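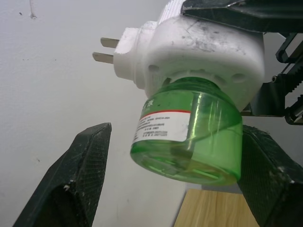

Belmiro Loureiro objected, on reading a draft of this section, that a planner which trusts a wrist camera for plug orientation will sooner or later trust it in glare as well. The objection is fair, and the tracker was changed to meet it.

Figure 4. Wrist view of a plug-in repellent heater with its green refill bottle, held in a gripper. The two flat prongs point left.

4.3 Prong pose estimation

The Clido planner needs the direction of the prongs in the gripper frame before it can compute an approach to the outlet. Earlier versions took this direction from the object model and the commanded grasp, and any slip in the grasp went straight into the insertion error. We now estimate it from the wrist image. Two parallel line segments are fitted to the blade edges, and their shared direction is passed to a filter that runs at 80 Hz.

Transparent parts are masked out before fitting. Highlights on a refill bottle such as the one in Figure 4 form long straight edges that can outscore the blades. Following Loureiro's remark, the filter also rejects any update that turns the estimate by over 9 degrees between frames, and holds the last accepted value.

On the Prellberg set, 71 of 80 trials ended in full insertion. Of the nine failures, two were planner timeouts. The other seven were pose errors in yaw, which the present filter does not model separately from roll. The weights and the masking code are kept in the Busamari repository.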